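Stakatari laundry notes: folding on the floor

Wekisell has revised its folding guidance for the Hetcombe households, with effect from September. The main change concerns the surface. Members without a large table are now advised to fold on a floor mat, provided it is swept first and lies flat to the wall.

Karim Yammine, who drew up the revision, sets out the method for striped shirts as follows. Lay the garment flat with the collar away from you. Smooth from the centre outwards until the stripes run level, then bring each side in by a third and turn the hem up to the collar. The stripes serve as a guide - if they step at the fold, open it and start again. Small sewn-on tags should lie flat before the first fold.

Finished items go along the side of the mat, clear of the knees, in a stack of no more than 8. Patterned and plain garments may be mixed at this stage and sorted when put away.

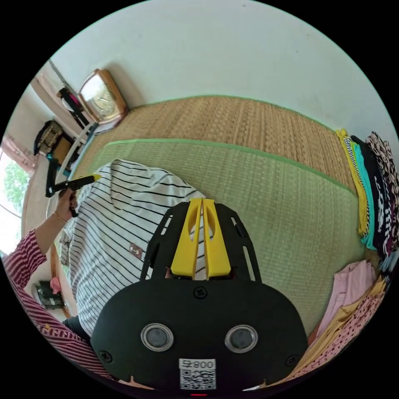 Striped shirt laid out on a green tatami mat, with folded clothes to the right.

Periklis Kouris will take questions on Friday at Farah. The printed sheet runs to 6 pages, and 400 copies are held at the front desk. Heavy knitwear and bedding are covered separately.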